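Section 4. Storing food boxes in the wire basket

This section is for the persons who use the shared store cupboard at Dravbridge. It was first written by Akinyi Kimaro and it is revised 2025-04-01. Please read section 3 first if the basket is not yet fitted to its brackets.

4.1 What you need

The white wire basket from the Nyanda set
The flat white liner for the floor of the basket
Clear plastic boxes with a snap-lock lid
Small printed labels
A dry cloth

The boxes may be of any maker, but they should be rectangular. Round boxes waste much room in the corners and they roll when the basket is pulled out quickly.

4.2 Preparing the basket

1. Take everything out of the basket and wipe the wires with the dry cloth. Begin with the top bar, then the vertical wires, then the floor.

2. Look at the corners. If the white paint has come off and you feel bare metal, do not use the basket for food. Put it aside and tell Obed Baidoo.

3. Lay the liner flat on the floor of the basket. It must reach into all 4 corners. If one corner stands up, turn the liner round and try again.

Note: Without the liner the boxes stand on the thin wires, and a small box can tip over.

4.3 Closing and labelling the box

4. Fill the box to the height you want, but leave a space of two fingers under the lid. An overfull box will close on one side only.

5. Wipe the rim. Crumbs and grains of rice like to hide there.

6. Put the lid on and press it with the flat hand in the middle. After this fold the latches down, first the long sides and then the short sides. You should hear each latch.

7. Stick the label on top of the lid. We tried the side for some months, but the labels there were rubbed away by the wires.

Caution: Do not lift a box by its lid, also when all latches are closed. Hold it by the body, with one hand on each side.

4.4 Placing the box

8. Hold the box over the basket and lower it straight down. Do not push it in over the front lip, it can catch there and open a latch.

9. Set the box down on the liner with one long side towards you. The latch on this side should be easy to reach with the thumb. 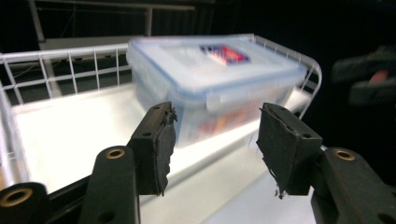
10. Leave a little air between the box and the side rail. When the box touches the wires it becomes difficult to get your fingers beside it, and many persons then pull at the lid (see the caution in 4.3).

11. Put the heavy boxes at the back and the light ones in front. Flour, sugar and beans are heavy. Tea and dried herbs are light.

12. Do not put a second layer if the lower boxes are not of the same size. Two layers is the limit in every case. The basket may carry 6 kg together with the boxes.

4.5 Taking a box out

13. Clear a place on the table before you begin. The place should be bigger than the box, so that you can put the lid beside it.

14. Take the box at both sides and lift it until the bottom is higher than the lip of the basket. Small boxes can be lifted with one hand, but two is better.

15. Bring it forward over the table. It does not matter if it leans a little, when the latches are closed.

16. Put it down, open the latches in the opposite order from step 6, and take what you need. Close the box again at once, also if you want to use it later the same day.
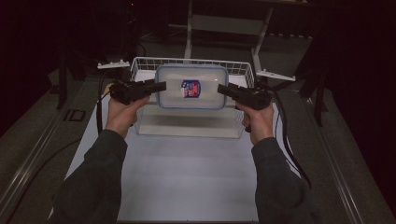

Awuor Tanui wrote to us after the December edition: "I would add to step 16 that the lid must go back on the same box. In our kitchen the lids look alike, but two of them are a very small bit wider, and they close well only on their own boxes. I put the same letter under the lid and under the box with a marker, and now it goes quickly."

We find this a good advice and have taken it over in 4.6.

4.6 Care

Wash box and lid by hand in warm water. Mark each lid and its box with the same letter on the underside. Let the lid dry with the latches open, otherwise water stays in the folds. The liner can be washed in the same way. The basket should only be wiped.

Worn labels can be exchanged at any time. New ones are in the Skomell folder beside the cupboard door, 174 on a roll. Please write the contents and the day of filling before you stick the label, it is hard to write well on a soft lid.

For larger boxes which do not fit in the basket, go to section 5.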